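Lenside Shared Workshop
Two-Arm Tabletop Build: Interim Progress Report
Submitted to the Giritz Fund for Community Making
Reporting period ending August

1. Status

The build is in its second phase. Both arms are mounted, powered and under joint control from a single workstation. Work on the flower-arranging task, which the Fund approved as the main demonstration, started in the middle of this period. The project is within budget and 11 days behind the schedule submitted with the application.

2. Mechanical work

The shoulder brackets on the left arm were replaced after the first set showed cracks at the screw holes. The new brackets were cut in the workshop by Tshepo Joubert and have held through all running since. The right arm needed no structural changes. Its wrist cable was lengthened, as it had pulled tight when the gripper turned inward.

The finger pads remain the weakest part of the design. Pads supplied by Foka gripped well but marked soft stems. A softer pad from Salgado is on order, at a cost of 630 from the parts line.

3. Control and trials

Thulani Chauke rewrote the handover between the two arms so that one holds its position while the other moves. Before this change, the arms were run one at a time.

A trial is counted as complete when one stem has been picked from the table and placed in the vase without a person stepping in. By the close of the period the team had logged 62 trials, of which 15 were complete. Most failures came at the neck of the vase, where the stem touched the lip and turned in the grip. Tulips lying flat were also hard to lift -- the fingers tend to close on the leaf and miss the stem.
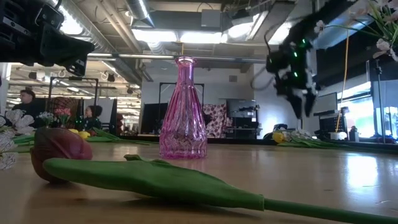 Narrow-necked vases will stay in the trial set. The team considered a wider vessel, which would raise the completion rate, but the application named household objects and the pink glass bottle vase is a fair test of placement. Results for each vase will be reported separately.

4. Spending

Spending on motors and power supplies is finished. The tools line is slightly under plan, and we ask the Fund's consent to move the balance to finger pads and spare cable.

5. Next period

The Salgado pads will be fitted first to the right gripper and compared with the present set on the same stems. The open evening for workshop members has been moved back by about two weeks to allow for this. A full trial log and an updated parts list will be sent with the final report.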